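So the arm stopped dead again, three moves into a run that's supposed to do over 2,273. No alarm, no beep, just a rod parked over the blocks at 7 in the morning and me standing there with my coffee like an idiot. I pulled the log and the force reading had drifted all night – the safety limit tripped on a push that wasn't there! I re-zeroed it, waited 10 minutes, and it drifted again. My money's on the cable up by the collar, but I've been wrong before (see December, ugh).

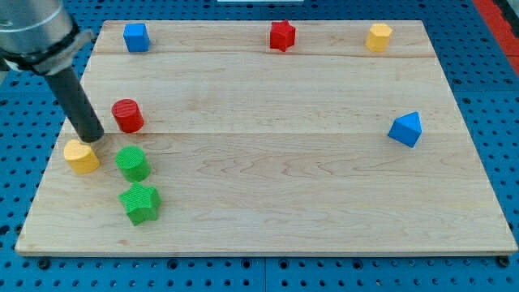 Yaqin Lu wrote back that I should swap the cable before I touch the limit, and please keep my hands off the board until the power's down. Fair. Spare cable's coming from Trokar.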